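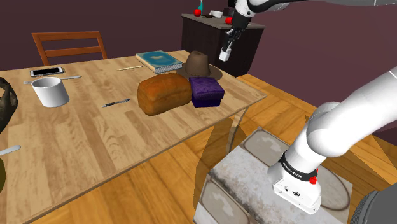
Uria Trondus 30 Album Replay Amplifier

Integrated phono and line amplifier for home listening

Model: Trondus 30
Stock code: 2256
Availability: built to order, Kemville workshop
Page revised: Feb 16, 2018

Overview

The Trondus 30 is a stereo integrated amplifier with a built-in phono stage. It is intended for listeners who play whole albums at moderate volume in small to medium rooms. Rated output is 30 watts per channel into 8 ohms, both channels driven. The power supply is linear, with separate windings for the phono board and the output stage.

The circuit was drawn up by Kalliopi Jurić and replaces the earlier Cui model, which had line inputs only. The Cui is no longer made. Parts for it are still held at Kemville and can be ordered by phone.

Inputs and outputs

Line inputs: 3, unbalanced RCA
Phono input: moving magnet, 47 kilohms, with earth post
Speaker outputs: 2 pairs, switched A, B or A+B
Record output: fixed level, unaffected by the volume control
Headphone output: 6.35 mm, mutes the speakers when a plug is inserted

Controls

The front panel carries source selector, volume, balance, mono switch and power. There are no tone controls. The mono switch sums the channels after the phono stage and applies to every source. It is useful with mono pressings, where it lowers surface noise that is not common to both groove walls.

There is no remote control and no provision for adding one.

Placement

The amplifier should stand on a level, rigid surface with the ventilation slots clear on both sides. Allow 10 cm above the cover. Do not stack a turntable on top of the unit: the transformer can induce hum in some cartridges. If the turntable shares the same table, put it at the opposite end and run the earth lead directly to the post.

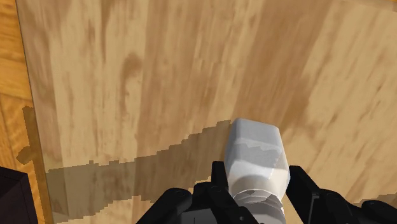
Wooden tabletop, light tan with darker brown grain.

Rubber feet are fitted as standard. They may mark oiled or waxed timber if left in one position for long periods. Felt discs are supplied in the box and can be stuck over the rubber.

Sound

Frequency response through the line inputs is flat within half a decibel across the audible range. The phono stage follows the standard RIAA curve, with no added subsonic filter. Owners of ported speakers who see excessive cone movement with warped records should fit an external filter in the record loop of a preamplifier, or have one installed at the workshop.

Dense recordings with heavily compressed mastering will not be improved by this amplifier. Clipping present on the disc or file is reproduced as it stands.

Supplied with the unit

Mains lead, earth lead, felt discs, spare fuse, printed manual with circuit diagram.

Warranty and service

Parts and labour are covered for 3 years from the date of purchase. The warranty is transferable if the original receipt goes with the unit. Return freight within the warranty period is paid by Uria. Orders placed now are scheduled for the April build. Colour options are black and grey; the front panel lettering is white on both.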